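Supply chain due diligence for small importers, a thread from someone who has spent 4 months buried in it – coffee recommended (1/9)

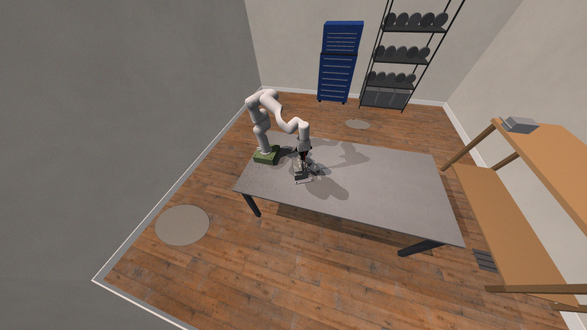 2/9 Start with the contract you already have. Ours with Litell had one line on labor standards, and it said "supplier will comply with applicable law." Great! Which law? Whose? We had no right to ask for a single record.

3/9 So we rewrote it. My colleague Nhàn Lã did the first draft and it was so much better than mine, which read like a ransom note. Hers asks for wage slips, recruitment fee receipts and the names of any labor agents.

4/9 Recruitment fees, by the way, are where I'd look first. If a worker paid an agent to get the job and is still paying it off, you have a debt problem, whatever the audit says.

5/9 We sent the questionnaire to 70 suppliers. 39 answered. Two of those sent back the blank form with a nice cover note.

6/9 Pivetti asked if they could just send the answers they gave another buyer. Yes please! Same questions, less paperwork for them, and I got it by lunch.

7/9 Do not threaten to drop everyone who's late. Tài Nông handles our Bonbridge account and he simply called people. Lots of them were confused by the word "subcontractor" (fair, our definition was a mess).

8/9 Still stuck on: what to do when the supplier is fine but their supplier won't talk to us. We're trying a pass-down clause. Lawyers have feelings about it.

9/9 If you've got a pass-down clause that a small factory has really signed, my DMs are open. I'll post our questionnaire in December once the new definitions are in.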